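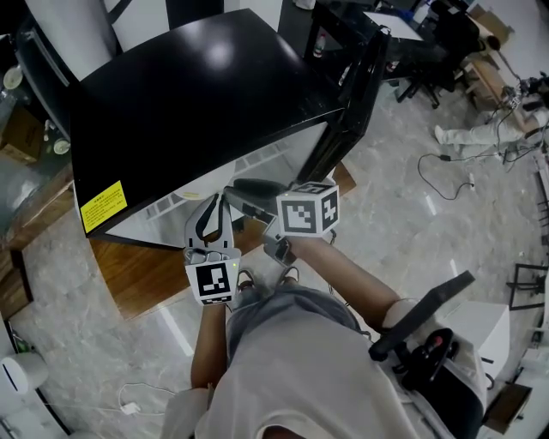

Black table, front left corner. Warning label at the corner, ceiling light in the top.

To: fitout list
Re: Flastomska ground floor, power and glare

I went through the ground floor again in February with a tape and a plug-in meter. Notes below, in no particular order. Ebuka's questions are answered after the quote.

The glossy black table throws the overhead light straight back at whoever stands at the front edge. Moving it by a hand's width changes where the spot falls and does nothing else. A matte desk mat would do, provided it stops short of the yellow label at the corner. I would like that label to stay readable, whatever else goes on the top. The wooden base projects beyond the tabletop edge at the front, so measure clearance from the base. The Pollach drawing measures from the top and is wrong for that reason.

The ceiling is ribbed white metal with a steel beam running across it diagonally. Cable drops can be clipped to the beam. I would not fix anything to the ribbed panels until Olmedo confirms what they will hold. The long fluorescent fixture hangs on the same side as the AC unit, and the stair comes down toward the middle of the room, which leaves the two white pillars as the obvious vertical routes. The broader one meets the beam and is my first choice.

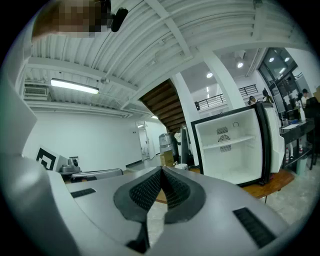

Ebuka Wike wrote:

> Before anyone orders conduit, can we settle which pillar? The
> broad one is further from the desks, and I make the run 165 cm
> longer than going by the slim one next to the stairs. I also
> want the total load written down somewhere. Last time we had
> a figure from memory and the breaker disagreed with it.
>
> Second point, the desks. If we put trays under them, do they
> clear the shelves and side panels, or are we going to find out
> with a drill in hand? I don't mind adhesive trays if the
> surface takes it.

Pillar: I accept the longer run. The slim pillar stands beside the stairs, and I don't want conduit within reach of people's bags on the way down. The extra length costs less than redoing it.

Load: 1,708 W with every desk on and the AC off. The AC is on its own circuit per the Puvell plan and I have not checked that against the panel. Someone with the key, please do.

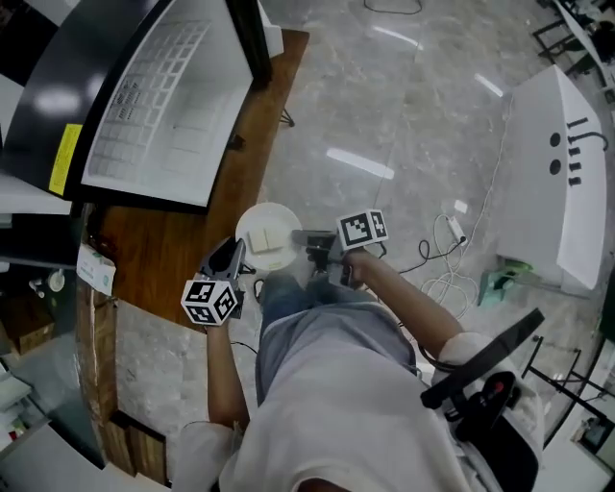 Trays are the part I would do first, and they don't depend on the pillar. The wooden desks have a side panel that goes down to the floor, so the tray has to be loaded from the front or the back. The tray I have on hand is 182 cm long and too long for any of them. I'll cut it. The purpose is to get the power strip off the floor along with the knot of white cables attached to it, and to take up the black cable that loops out across the tile. A chair goes back and forth right beside all that. The strip gets screwed down through its own slots and the slack goes in the tray, tied every hand's width.

Adhesive is fine on the underside if it is wiped down first and left overnight with no weight on it. I tested one piece and it held, but I would still put a screw at each end.

Order so far: 6 short trays, hook-and-loop tape, one desk mat. Conduit waits for Olmedo. Send me corrections to the measurements by reply to the list, please, so they stay in the archive.

Abilio Soler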